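How a Robot Club Makes Up Its Mind
By Marisol Ponce
December 2021

Have you ever had so many ideas that you couldn't pick one? That happened to the Plunport Robot Club this fall! The club wanted to enter a contest called the Bandden Challenge. Every team has to build a robot that can sort trash, and 55 teams signed up.

Some kids wanted a robot with wheels. Others wanted a long arm that stays in one spot and swings back and forth (very cool, but very heavy). They argued about it for most of November. Then their coach, Nevzat Akyol, told them to put down the screwdrivers and pick up some paper.

He taught them a trick called SWOT. You say it like "swat," as in swatting a fly! The letters stand for strengths, weaknesses, opportunities and threats. Grown-ups use it at work all the time, and there are whole book chapters on it.

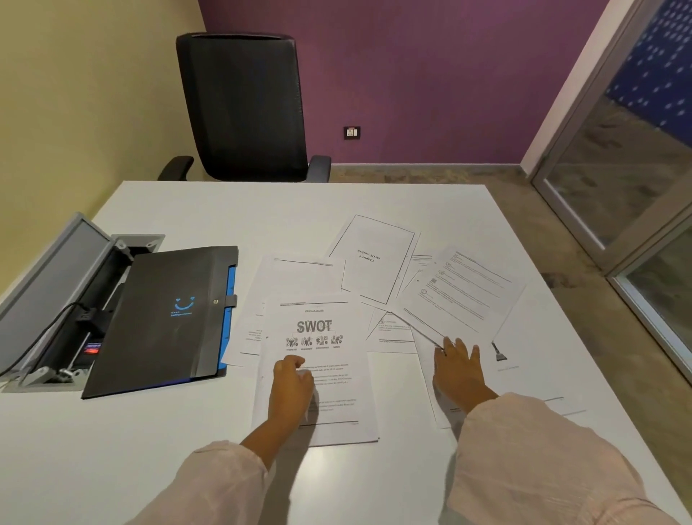

What do the four letters mean?

S is for strengths, the things your team is already good at. The Plunport kids are great at writing code.

W is for weaknesses, the things that are hard for you. Their motors kept getting too hot, and only one kid knew how to solder.

O is for opportunities. Those are lucky chances that come from outside your team. A shop called Femik offered them 3 used motors for free!

T is for threats, or things outside your team that could cause trouble. The contest allows 231 minutes for building and testing, and a big arm takes a long time to set up.

So what did they pick?

Once it was all on paper, the wheels won. The new robot is named Duman, and its program is already 2,192 lines long!

Try it yourself

Fold a sheet of paper into four boxes and write one letter in each. Now think of something you want to build and fill in the boxes with a friend. Start with S, and don't skip W!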